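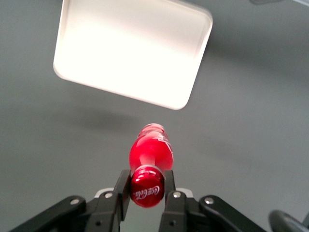
Davdale, les coulisses de la collecte

Bienvenue dans la galerie de l'atelier Davdale ! Depuis le mois d'août, on passe nos journées (et un dimanche entier, merci Soledad) à guider un bras à la main pour qu'un modèle apprenne ensuite à saisir des objets tout seul. Chaque essai réussi devient un exemple, chaque essai raté aussi, et on garde les deux.

La prise de la bouteille
Vue depuis le poignet : une bouteille Coca-Cola couchée, les deux doigts de la pince juste derrière le bouchon rouge, le plateau blanc un peu plus loin. On adore cet angle, le logo du bouchon se retrouve à l'envers et le modèle doit s'en débrouiller comme nous !

Où on en est
2811 exemples enregistrés, dont 1828 déjà relus et étiquetés. Urmas Butkienė relit plus vite que son ombre, mais les objets couchés lui prennent un temps fou : il faut marquer l'instant précis où les doigts se referment, et sur une surface brillante les reflets n'aident pas.

Ce qu'on change d'une prise à l'autre
L'orientation de l'objet, la place du plateau, la lumière. Fitzgerald Boateng tient à ce qu'on refasse 17 prises par position, et il a raison, les premières sont toujours un peu raides (on sent la main qui hésite sur la manette).

Prochaine série : les objets souples, avec Austra Tamošiūnaitė à la manette. On a hâte !

Textes et suivi de la galerie : Rodrigo Quintana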